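Entretien des éléments blancs à paroi concave

Fiche pratique du service Entretien, établissement Billey
Rédaction : Homa Hashemi. Relecture : Isamu Nagano.
Mise à jour du 4 avril 2026

La présente fiche concerne le nettoyage courant des éléments à surface brillante et à bord arrondi. Elle ne remplace pas la notice du fabricant, qui prévaut en cas de divergence.

Matériel nécessaire

Deux chiffons doux non pelucheux, une brosse à poils souples, un flacon pulvérisateur et un savon neutre. Les poudres abrasives, les éponges à récurer et les solvants sont proscrits.

Étape 1. Préparation

Si l'élément est raccordé au secteur, le mettre hors tension et attendre 10 minutes. Verser 260 ml d'eau tiède dans le pulvérisateur, puis ajouter quelques gouttes de savon.

Étape 2. Nettoyage de la paroi intérieure

Pulvériser la solution sur le chiffon, jamais directement sur l'élément. Partir du haut de la paroi et descendre en suivant la courbure, sans appuyer. Les reflets sur le rebord facilitent le repérage des traces : il convient de se déplacer légèrement pour observer la surface sous plusieurs angles.

Lorsque la paroi du fond comporte des ouvertures ovales, en essuyer le pourtour avec un chiffon à peine humide. Aucun liquide ne doit y pénétrer.
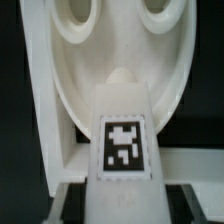 Étape 3. Nettoyage du rebord

Passer le chiffon d'un seul tenant sur toute la longueur du rebord, d'un côté puis de l'autre. Déloger à la brosse souple les dépôts accumulés dans les angles.

Étape 4. Séchage et contrôle

Essuyer avec le second chiffon, propre et sec. Toute rayure ou fissure est consignée au registre d'entretien, à la rubrique « Surfaces ». Les demandes de remplacement sont adressées au bureau 16.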